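Health & Community | Itley

Print this page | E-mail this story

Itley chemist to shut in February

18/10/2023

Itley is to lose its only chemist. Cudura, which runs the shop on the high street, told staff this week it will close in February when the lease is up. Four jobs to go. Nearest counter after that is Phan, 16 minutes by bus, and only two buses run in the afternoon.

Lensa Weldu, who has managed the branch for almost four years, said regulars were "upset and a bit frightened". Repeat prescriptions will be moved to Phan unless patients ask otherwise. Forms at the till.

Parish councillor Hryhorii Semeniuk wants a delivery round set up before the doors close. Cudura says it is "looking at options" but wouldnt give a date. A public meeting is planned at the village hall, time to be confirmed.

Sumaiya Seneviratne, district nurse, is more worried about people who live alone and get muddled when a routine changes. She wants everyone to sort there medicines at home well before the move and ask about anything they can't place. A clear plastic tray with compartments will do the job, small packets kept apart from anything loose, and light enough to pick up by the two ends and carry to the table.

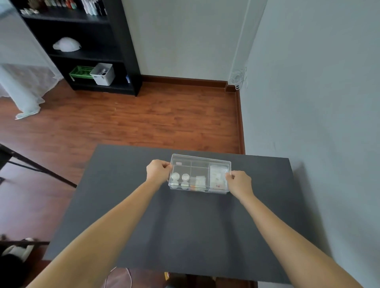 Contact the newsdesk | © Itley news pages | Back to top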